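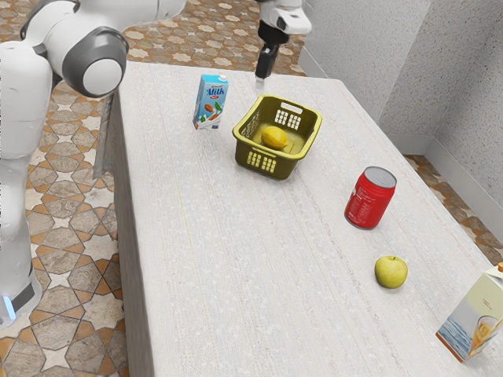

How to Put a Question on the Camley City Ballot

Last updated April 28, 2018

Any registered voter in Camley can ask the city to put a question before the voters. The process is called a citizen initiative. It is open to individuals and to groups, and you do not need a lawyer to use it, although the wording rules are strict and the deadlines are firm.

These instructions cover city questions only. County and state questions use different forms and a different signature requirement. If you want to recall an elected official, ask the City Clerk for the recall packet.

What you need before you start

You need a sponsor, a treasurer's form, and a draft of your question.

The sponsor is the person the city will contact. The sponsor must be registered to vote at an address inside the city limits. People in Yensuk Heights should check this carefully. Part of the neighborhood is in the city and part is in the county, and the mailing address says Camley either way. The lookup tool on the county voter page shows which side you are on, or you can call the clerk's office with your street address.

The treasurer's form is required even if you do not plan to raise money. Write "none" in the box for expected contributions. The sponsor can also sign as treasurer.

The draft question does not have to be perfect at this stage. It does have to be a question that can be answered yes or no.

Step 1. Check that the city has the power to do what you are asking

An initiative can create, change, or repeal a city ordinance. It cannot set the salary of a named employee, change the zoning of a single parcel, or direct the school district to do anything. The school district is a separate government with its own ballot rules.

Look up the ordinance you want to change in the municipal code. Write down the chapter and section number. If there is no existing ordinance, write "new section" and name the chapter where it should go. Most parking, noise, and animal rules are in Chapter 6. Park hours and fees are in Chapter 9.

If your idea has a cost, find out where the money would come from. You are not required to name a funding source, but the finance office will publish an estimate of the cost, and that estimate is printed in the voter guide directly under your question. It is better to see it coming.

Step 2. Write the question and the full text

You will submit two pieces of writing. The first is the ballot question, limited to 75 words. The second is the full text of the ordinance, which has no limit.

Rules for the ballot question:

It must begin with "Shall the City of Camley."
It must deal with one subject.
It must not include the name of a living person or a business.
It must not argue. Words such as "fair," "wasteful," and "common-sense" will be struck.

A question that was accepted in a past election read: "Shall the City of Camley amend Section 9-14 of the Municipal Code to keep Lusta Park open to the public until 10 p.m. from May through September?" It names the section, says what changes, and stops.

For the full text, copy the existing section and mark your changes. Put a line through words you want removed and underline words you want added. If you are writing a new section, underline all of it. Use the same section numbering the code already uses.

Step 3. File for review

Bring the following to the City Clerk's counter on the first floor of City Hall:

Form I-1, signed by the sponsor
Form T-1, signed by the treasurer
The ballot question, typed
The full text, typed
The filing fee of $47, by check or money order

The fee is returned if your question qualifies for the ballot. The counter does not take cards for this fee. You can mail the packet, but the filing date is the day it is received, whatever the postmark says.

Deputy clerk Nathalie Visser handles initiative filings. She will check that the packet is complete while you wait. She cannot advise you on wording.

The packet then goes to the city attorney, who has 15 business days to review it for form. The review does not decide whether your idea is good or even whether it would survive a court challenge. It checks the single-subject rule, the length, and the neutral wording. You will get back one of two letters. An approval letter includes your petition number. A correction letter lists what has to change, and you have ten business days to send a corrected version without paying again.

Corrections are common. Sunil Bhattacharjee, who sponsored the 2014 question on sidewalk repair, went through the review three times. His first draft covered sidewalks and streetlights, and the attorney treated those as two subjects. He dropped the streetlights.

Step 4. Print the petition sheets

Use only the sheet template that comes with your approval letter. It already has your petition number in the top corner. Do not retype it or shrink it.

Each sheet must have the ballot question on the front, above the signature lines. The full text goes on the back. If the full text does not fit on the back, staple the extra pages to every sheet before anyone signs. Sheets with pages added later are thrown out whole, including the good signatures.

Print on white letter-size paper. Lay out the sheets so there are ten lines each. Print more than you think you need.

Step 5. Collect signatures

You need 1126 valid signatures from registered Camley voters. The number is based on turnout in the last general city election and will change after the next one. You have 90 days from the date on your approval letter.

Plan to turn in a good deal more than the minimum. In most petitions a share of the signatures is rejected, usually because the signer lives outside the city, is registered at an old address, or signed twice. A goal of 2000 gives you a comfortable margin.

Each signer must fill in their own line: signature, printed name, street address, and date. A post office box does not count as an address. You may not fill in the date for someone, even if they ask you to. The only exception is a voter who cannot write because of a disability, and in that case the helper signs the note at the bottom of the sheet.

The person carrying the sheet is called the circulator. A circulator must be 18 or older but does not have to live in Camley. The circulator must watch every signature being made. Do not leave sheets on a store counter or pinned to a bulletin board.

You may collect signatures on any public sidewalk, in city parks, and outside the library, as long as you stay ten feet from the doors. Private property, including the lot at the Sarkotero shopping center, requires permission from the owner. Ask for the permission in writing and carry a copy.

Tahsin Biswas circulated sheets for the library hours question and recommends the farmers market over door-to-door work for the first few weekends. Door-to-door is slower, but more of the signatures hold up when you work from a printed voter list. The county sells the list for Camley on request.

Step 6. Sign the circulator statements

When a sheet is full, or when you are done with it, the circulator signs the statement at the bottom in front of a notary. Do this after the last signature on the sheet, never before. If any voter's date is later than the notary's date, that signature is rejected.

City Hall has a notary at the information desk in the mornings. There is no charge for petition sheets.

Step 7. Turn in the petition

All sheets must be turned in together. You cannot add more later. Number the sheets in order, and keep a photocopy of every one.

The clerk's office checks the signatures against the voter rolls and has 20 business days to finish. You or someone you name in writing may watch. If the petition falls short, you will get a list of the rejected signatures with a reason code for each. You have five business days to challenge any of them. Challenges succeed most often when a voter signed with a married name or a nickname, so start with those.

Step 8. After the petition qualifies

The City Council takes up the question at its next regular meeting. The council can adopt your ordinance as written, and then there is no election. If it does not adopt it, the question goes on the next city ballot that is at least 88 days away.

The sponsor may write a statement of up to 250 words for the voter guide. The opposing statement is written by whoever files first to do so. Each side gets to read the other's statement and send a short reply.

If your group raises or spends more than $3000, you must begin filing monthly finance reports on Form T-4. Below that amount, one report after the election is enough.

Withdrawing a petition

The sponsor can withdraw a petition at any time before the sheets are turned in by sending a signed letter to the clerk. The filing fee is not returned. The same question may be filed again after 12 months.

Questions

Forms are available at the clerk's counter and on the Elections page under "Initiative and Recall." For filing questions, ask for Nathalie Visser. For campaign finance forms, ask for Ilídio Abreu. Copies of past petitions and city attorney letters are kept in the records room and can be viewed by appointment with Shahnaz Wijesinghe.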